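Site Waste Management on Small Commercial Projects
Student Project Report, Construction Management
Prepared by Leen Srour
Supervisor: Ferhat Güneş
Dec 9, 2025

1. Purpose

The purpose of this report is to review how waste was sorted, stored and recorded during the fit-out of a two-story office building in Wirnham. The main contractor was Cistberg, with interior partitions and ceilings subcontracted to Jaber. Access to the site and to the waste records was granted by the contractor for the full period of the study.

2. Method

The site was visited 16 times, beginning in July. At each visit the containers were inspected and the daily log was compared with the hauler's tickets. Short interviews were held with the site manager and with two foremen. Weights are taken from the tickets and were not measured independently.

3. Findings

3.1 Sorting
The site plan provided for 4 containers: wood, metal, gypsum board and mixed waste. Sorting of metal was reliable throughout. Gypsum board was often placed in the mixed container during the first weeks, when the board container stood on the far side of the loading area. After it was moved next to the east door, the amount of board found in mixed waste fell at each of the following inspections.

3.2 Quantities
The tickets show 995 kg of wood sent for recycling. Mixed waste came to over 2000 kg, more than the figure allowed for in the waste plan. A large share of this was packaging from ceiling panels delivered by Vendeck. The supply contract did not include a take-back arrangement for packaging.

3.3 Record keeping
The log was complete for most of the work. Entries were missing for several days while the site manager was on leave – no deputy had been named in the plan.

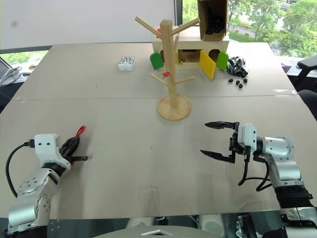 4. Recommendations

Containers should be placed on the route the crews already use, and their position should be checked again whenever the work moves to a new area. Packaging return should be agreed with suppliers before orders are signed. A deputy for the daily log should be named in the waste plan.

5. Limitations

The study covers one site and one contractor. Disposal costs were not made available, and the savings from better sorting could therefore not be calculated.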